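Workshop notebook, Kiltwood, small room
14th November

Fleece cloths, second batch from Catitz

Started again with the tan cloth. I wrote in the last entry that it sheds more than the cream one, but I had then no good surface to see it on, because the old bench top is pale and has scratches. Now we use the glass table. Fibres are easy to find on glass if you bend down and look along it towards the window.

Order of work for this batch, so that I do it the same each time:
Clean the glass with the lint-free paper, two passes.
Shake the cloth outside in the corridor, not in the room.
Weigh it dry. The tan one is 45 g.
Fold, unfold, bunch it together, twist it once, lay it down. This is one round.
Do 20 rounds and collect the fibres with a strip of tape.
Stick the tape in the book with the cloth number next to it.

The tan cloth is number 407. The label had come off in the bag and I sewed a new one on the short side with white thread. Please do not cut it off, also if it looks untidy.

Result for 407: tape strip is fuller than I hoped. Most of the fibres are short. I found a few long ones and these come probably from the cut edge and not from the pile. Catitz says in the delivery note that the edge is overlocked on all four sides, but on ours one side is only turned over and glued. I wrote to them and wait for the answer.

The twisting matters a lot. When the cloth is only folded and laid flat, nearly nothing comes off. When it is bunched up and twisted the pile rubs against itself and then it begins. So the number of rounds alone says little, and I should write down also how hard the twist was. I don't know yet how to write this in a fair way. Half a turn, full turn? 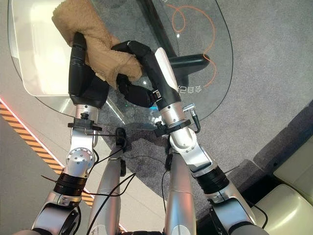
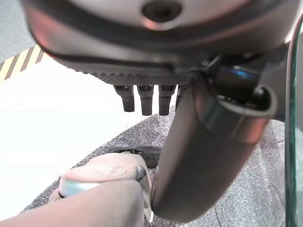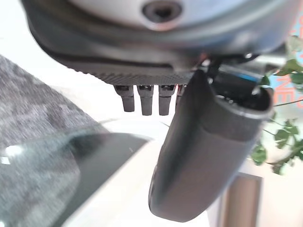 Reply from Daritz, written on the copy of this page: we had the same trouble with the glued edge, and we cut it away completely before the test and sewed the side by hand. After this the long fibres were gone and only the short ones stayed. They would also not trust a cloth before its first wash, so could I please wash 407 at low temperature and repeat everything, with a new tape strip next to the old one.

I will do this, but only with the washing. If I cut the edge as well I change two things together and cannot say afterwards which one helped. The edge can come in December, when the third batch should be here.

Other points from today:

The tape. We have two rolls in the drawer and they are not equal. The Dai tape is stronger and pulls fibres out of the pile if you touch the cloth with it by mistake. Use it for the glass only. I have put a red dot on the inside of the roll.

The glass. The edge of the table top is rounded and fibres collect there underneath, where one doesn't look. Wipe also below the edge – I forgot it in the morning, so strip one of 407 may be too low. I leave it in the book with a question mark.

Static. The cloth sticks to the sleeve of my pullover and it was worse after lunch. Cotton coat from now on.

The supplier of the cream cloth wants us to take 1,000 pieces for the better price. Too early, I told them. First I want to see both types after the wash.

Still to do: wash 407, dry it flat and not on the radiator, weigh again. Order new lint-free paper, the box is nearly empty. Ask Catitz for one cloth without any glue.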